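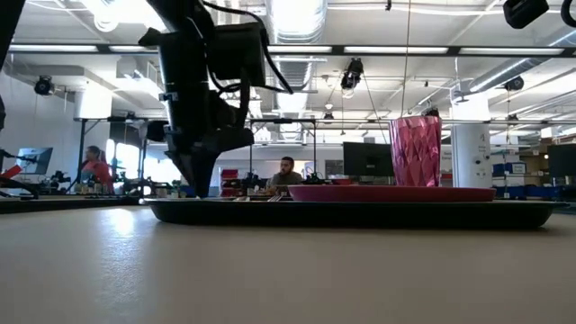

**skedau_sam** · Senior Member, Kitchen & Table board

Picked up the Grutia tumblers everyone here keeps praising. Mine's the pink one with the diamond pattern. The shop page says "shatterproof, dishwasher safe for life." Whose life? I've bought three sets of "for life" plastic and every one went cloudy by November.

---

**plainmug**

> every one went cloudy by November

What are you washing them with? We've had the Gurnano ones for 5 years on the top rack, and they look fine.

---

**skedau_sam**

Top rack, ordinary tablets, no heated dry. I'd want to see yours next to a new one before I believed "fine." People stop noticing.

---

**oatcake192**

I'm with Sam. The Zawadzka listing has 200 reviews and most were written the week the box arrived. That tells me the box arrived.

---

**plainmug**

Or people like them. You can't call every good review useless. Hard water does most of the clouding anyway. Soak one in vinegar and see if it clears.

---

**skedau_sam**

Tried that on the old set. One cleared a bit, the rest stayed foggy, so I'd say scratches. Will try it again if these go the same way, but I'm hand washing half the set to compare.

---

**oatcake192**

Mark the bottoms or you'll mix them up. And keep the receipt. "For life" usually means with proof of purchase.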